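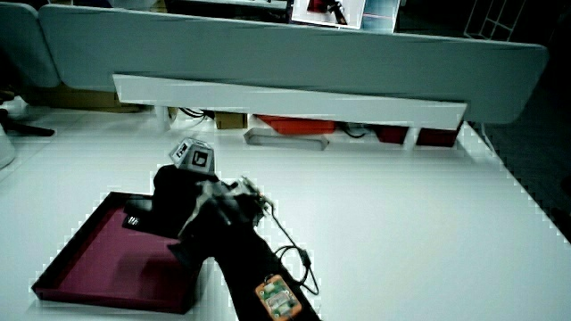 Slide 4 — The desk that is supposed to fix everything

Leave this one up for a bit. White top, grey fabric partition along the back, a second one meeting it at the left, a long white shelf board low on the front of the main one, a maroon tray. Don't read that out, they've got eyes.

Ask the room: who here has been told a tray would make them tidier? Wait for hands.

Kevser Özkan's line from the Skovbridge fit-out was that staff would "empty to zero" each night. I'd like to see the evidence. We bought 76 trays for that floor and I have yet to meet anyone who changed a habit over one.

Fabric panels. The sales pitch is quiet. My view — they stop you seeing the person on the phone, and you hear every word anyway. Mention the Trotedo quote, $290 a panel, colour extra. Pause for the groan.

Shelf board. Muammer Yalçınkaya will tell you it frees up the desktop. Maybe. At Skovbridge ours filled up with mugs in 2 weeks. If he's in the audience, let him answer, but keep it short.

White tops: they look great in the catalogue. Ask who does the wiping.

Slide 5 — What we'd spend the money on instead

Start with the cupboards, then the lockers (165 of them, see handout). Skip the lockers if we're running behind.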